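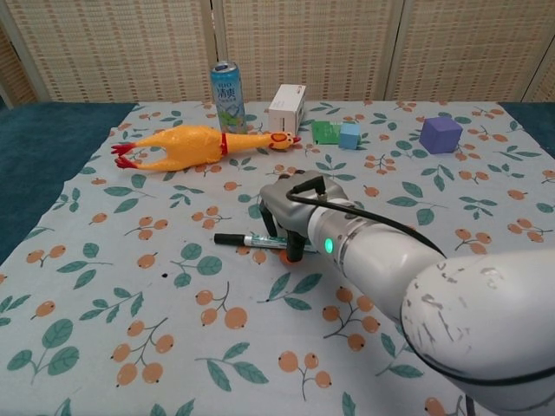 Jirkance tabletop cell – setup and care notes

Maintainer: Torquil Forsyth
Gripper and cabling: Dariusz Walczak
Last full revision: February 4, 2018

Scope

These notes cover the single-arm pick cell and the recordings made on it. They are for whoever is running the cell that day. The training code has its own README and is not discussed here.

The cell is one white arm with a two-finger gripper, a table with a printed cloth, and a set of small objects. The control software is Wuvix. Recordings go to the Zestside share under the session folder.

Before power-on

Check that the cloth lies flat under the work area. A fold as thick as a finger pad is enough to stop a low grasp on a thin object, and the marker pen is the first one to suffer.

Look along the forearm cable. It runs from the gripper housing back over the top of the forearm and should have a loose loop in it. If the loop has been pulled tight, free it at the base end. Do not pull from the wrist connector.

Clear the table of anything that is not on the object list. Tools go on the shelf, including the hex keys.

Power-on

1. Release the emergency stop.
2. Switch on the controller and wait for Wuvix to list the arm. This can take up to 3 minutes after a cold start.
3. Check the light on the forearm. Do not enable motion until it is green.
4. Run "home", then "gripper_cycle". The fingers should open fully and close without a click.
5. Run "touch_check" with the table clear. The reported table height should be within 3 mm of the stored value.

If step 5 fails, run it a second time before changing anything. If it fails twice, go to Table height below.

Table height

The stored height is for the table with its cloth on. Taking the cloth off for washing means the height has to be taught again afterwards, even if the same cloth goes back.

Jog the arm down at the slowest speed with the fingers closed. Stop when a strip of printer paper under the tips drags but still moves. Save the value, raise the arm, and repeat at the four corners of the work area. If one corner is off from the others, level the table feet first and start over. Averaging a bad corner into the rest gave us trouble all through November.

Gripper

Finger pads are wiped with a damp lint-free cloth at the start of each session. Alcohol makes the pads go hard, so please keep it for the arm covers.

Replace both pads together. After a change, run "gripper_zero" with nothing between the fingers, then pick the marker across its barrel ten times from a flat start. The marker is the reference object because it rolls if one finger arrives early. If it turns or shifts sideways before the grip closes, the fingers are not centered. Loosen the two finger screws, reseat, and zero again.

Dariusz keeps the spare pads and the torque driver. The last pad change was at session 197.

Arm covers

Scuffs on the white covers are cosmetic and need no action. Cracks do. Look closely at the large joint, and stop using the cell if a cover has lifted or a seam has opened. Note the session number in the log and tell Torquil.

Objects

The current tabletop set includes:

- marker pen, black cap
- yellow rubber chicken
- aluminum drink can
- small white box
- flat green square
- light blue cube, small
- purple-blue cube, larger

Positions change between episodes. Lay the marker flat and stand the can upright. The chicken may go in any orientation, but start with light grip force on it and check the release. Soft objects can stay on a pad for a moment after the fingers open, and the release timer in Wuvix is set for hard ones.

Swap the can as soon as it gets a dent. An old dent changes where the fingers settle, and the episodes stop being comparable.

Recordings

The set holds 3487 episodes from 305 sessions. Each session folder has the arm log, the camera files and a short notes.txt typed by the operator. Failed grasps are kept and marked "fail". Episodes where someone pressed the emergency stop are kept too, marked "stopped", and should be left out of training.

Known problems

- Episodes recorded before the November height fix may show the fingers brushing the cloth. They carry the tag "low_z".
- The printed leaves and berries on the cloth can trip the color-based object finder. Use the depth mask.
- Wuvix sometimes loses the gripper after a long pause. Run "gripper_cycle" again – no restart needed.

Shutdown

Open the fingers, send "park", wait for the arm to stop, then cut power at the controller. Write up notes.txt before leaving the room. Copying to Zestside starts when the file is saved.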